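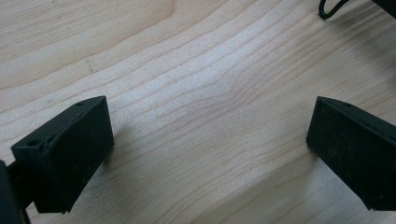
Hand-held gripper over the tabletop, Brostau open day

Hi Gudrun – quick update on the Flimari money, as promised. The open day was on August 3, 2026, and we had 171 people through, way more than I'd planned for! Table 4 was the hit. Folks could watch a pair of hand-held grippers at work on a place setting, with the wire basket for the silverware right there, 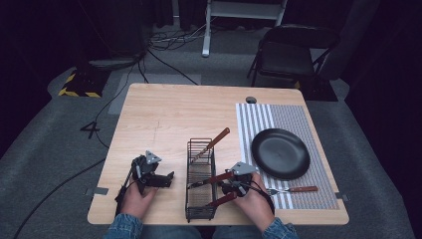
and Khairul talked the whole time, bless him. We still need 33 more feet of cable cover before December.

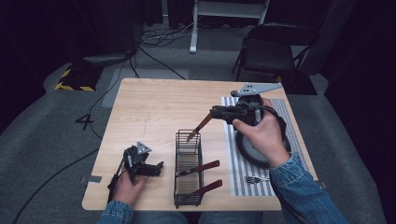 Knife held at the basket rim, fork still on the placemat

Next invoice comes from Sabine.
Anneliese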